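Thursday night and I'm finally doing the thing I've put off since November – clearing the big table at the Bukcombe space. Thread, because Diane Fraser asked for proof.

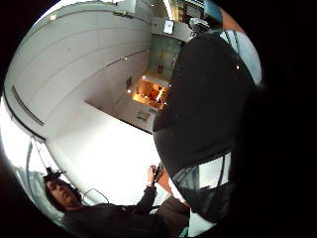 2/ Rule for tonight: if it isn't needed for Friday's lunch, it leaves the table. I've given myself 20 minutes and a podcast.

3/ Drinks are always my downfall. I open one, wander off, open another, and by dinner I've got a whole collection going! 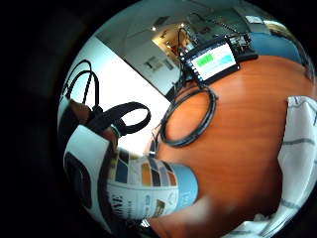
4/ My label obsession is a real problem, by the way. I will pick up anything with a good color palette on it, and this one with the orange, navy, gray and tan blocks and the sky-blue end got me right away. Maëlle McIntyre says I should just paint the kitchen those colors and be done with it. Tempting??

5/ Cloths next. I fold in half, then half again, then smooth it flat with my palm – no ironing in this house, ever. 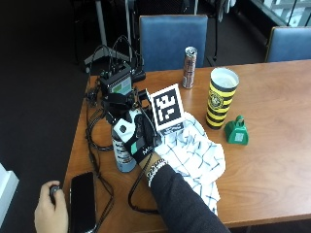

Blue check cloth, stripy cup, tiny green cowbell. My kind of table.

6/ The cowbell stays, don't even ask. Rings for lunch at 13 past, every time.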